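Chapter 4: Fruit in the Home Kitchen

September
By Zodwa Joubert

A pineapple is ready to eat on the day it is picked and gets no sweeter afterward.
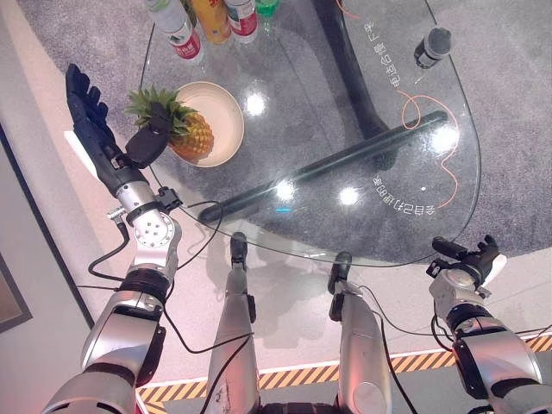 Noel Policarpio disagrees with the usual advice to pull a leaf from the crown. He has had leaves come out easily on sour fruit and hold tight on sweet fruit, and he would sooner smell the base.

His objection is a fair one, and it brings up the main division used in this chapter. Some fruits, such as bananas, pears and avocados, go on ripening after harvest. They store starch or soften from within, and a few days on the counter improves them. Others, including grapes, citrus, cherries and pineapple, stop. The skin of a pineapple may turn more yellow after picking and the flesh may soften, but the sugar level stays where it was.

For the cook, this means the two groups are bought differently. Fruits in the first group can be bought firm, 2 to 4 days ahead. Fruits in the second should be chosen for flavor at the store and used soon. Cut pineapple keeps in a covered container in the refrigerator and should be eaten within 4 days.

Section 4.1 covers the gas ethylene and its effect on stored fruit. Section 4.2 deals with cold damage. Raw pineapple also contains an enzyme that keeps gelatin from setting, and this is taken up in Chapter 9 with the other desserts. Students should read the storage table in Chapter 2 again before starting.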